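What a Student Project Should Be Marked On

The spring project in the automation course at Rondham asks pairs of students to have two robot arms work over a single bowl without getting in each other's way. It sounds a small task, and several members of the teaching staff have said so. I wish to argue that it is the right size, and that we should stop marking it as we do at present.

Under the current scheme, 6 attempts are made on the final afternoon and the grade follows almost entirely from how many succeed. A pair may have logged 147 trials over the term, kept careful notes on each, and still receive a poor mark after one bad hour. Another pair may do well with settings they cannot explain. Jeanine De Haan, who set the original task, has defended the final afternoon as a fair test under pressure. I respect the view, but pressure is a small part of engineering work, and our students meet plenty of it in their written papers.

My proposal is that half of the grade should rest on the trial log. Students would record what they changed, what they expected and what followed. Tuncay Kaplan and Liette Chan tried this with one group in December, and the logs made for far better discussion than the scores had done.
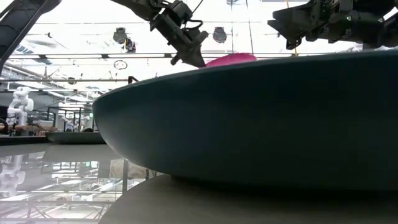

Project work in progress, with grippers at the rim of the bowl.

There is a cost, of course. Logs take time to read, and nearly 256 pages came in from that one group. A fixed form of two pages for each week would bring the reading within reason — and would teach students to write briefly. The department should adopt it before the next intake begins.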